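A small bin for the work table

I have been putting off writing about trash because it seemed like too small a subject. But I spent part of Monday clearing the long white table again, and it was the same stuff as always: drink bottles, snack wrappers, clear bags with a label on them. None of it is dirty. It just sits there until somebody needs the space.

For a long time we had one big can by the door at Trenddale. It's a good can. The problem is that it is on the other side of the room, and people who are eating at the table don't get up to use it. Kamarul Teoh suggested putting a small one on the table itself. I didn't like the idea of a trash bin up there with everything else, but I agreed to try it for 2 weeks.
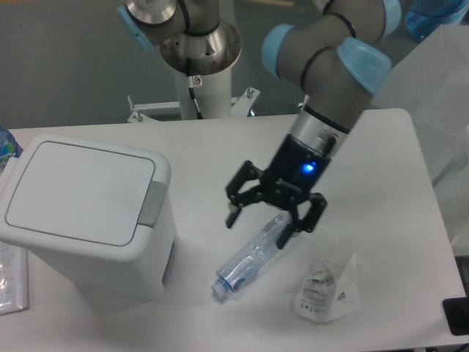
What I wanted in a bin

I wanted a lid. An open basket on a table looks bad, and you end up staring at other people's wrappers all afternoon. I also wanted something boxy, because round bins waste the space behind them. The one we use is plain white plastic with rounded corners, and the lid flips up on a hinge. It takes up more of the table than I expected. I moved it to the left end and have left it there.

White was Kamarul's choice. I would have picked gray. On a white table it does blend in, so I will give him that. 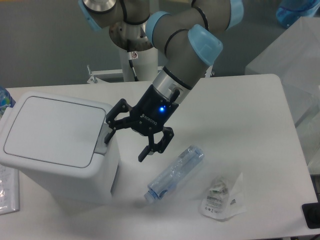 Bin on the left, water bottle and a crumpled wrapper still on the table.

The bottles are the main issue. A water bottle on its side takes up a surprising amount of room in a bin this size, even an empty one. If you put the cap back on first, the air stays in and it won't flatten. My routine now is cap off, squeeze, cap on. That gets a few more in before the bag has to come out. Where there is a separate recycling box nearby, they should go there, and I am still working on getting one for our end of the building.

Wrappers are easier, as long as they go in one at a time. Clear bags are the annoying ones. They weigh nothing, they hold whatever shape you crumple them into, and they slide off the table if a door opens. I fold mine into a strip and tie a loose knot.

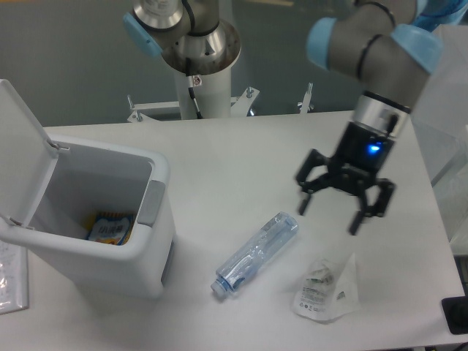 Emptying is the part we haven't settled. Bastian Brinkmann thinks it should be done when the bin is full. I think it should be done at 4 every day, full or not, because food wrappers start to smell overnight with the lid shut. For now I do it on my way out and he does it when I'm away.

I also wipe the inside of the lid when I change the bag. It takes a minute with a damp cloth. 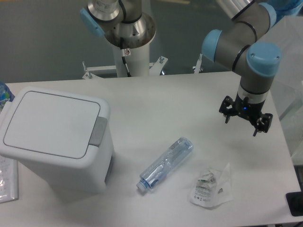
Papers are a different matter and I don't let them near the bin if I can help it. We lost a page of notes that way in December, and I went through the whole bag looking for it. Anything in a plastic sleeve stays until its owner has looked at it.

The trial ended a while ago and the bin is still on the table. I need to buy more bags this week, the smaller size.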